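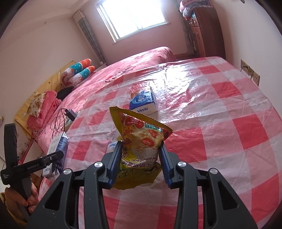 The Snack Table, Reconsidered
2018-02-11

Every winter somebody sells us a new way to be tidy. This season it is the "set table," a notion that reached me through a booklet from Walo, 46 pages long and heavy on beige. Your everyday things, it says, should live on the table in a fixed order, squared up and ready. I have doubts.

I tried it for most of December in a rented flat in Stemholm. My table had a checked plastic cloth, the kind that creases the day you unfold it and keeps the creases for life. On it went the usual: tissues, something with red dates and milk in a yellow wrapper, mail. The booklet wants linen. Linen and crumbs do not get along, and I would like to see its author wipe down a linen cloth after breakfast.

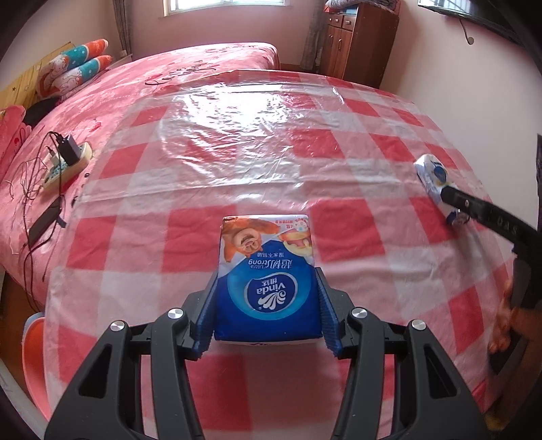 Tissues are where the system gives itself away. Walo suggests decanting them into a lidded box, sold by Daher for 57. A soft pack of Vinda already says "Ultra Strong" on the front and has a cartoon bear on it. I can't vouch for the strength – I have never tested it – but the bear costs nothing extra.

The shop in Hornholm told me it had moved 1000 of those boxes. Maybe so. Mine holds rubber bands now, and the tissues have gone back on the cloth, next to the snacks.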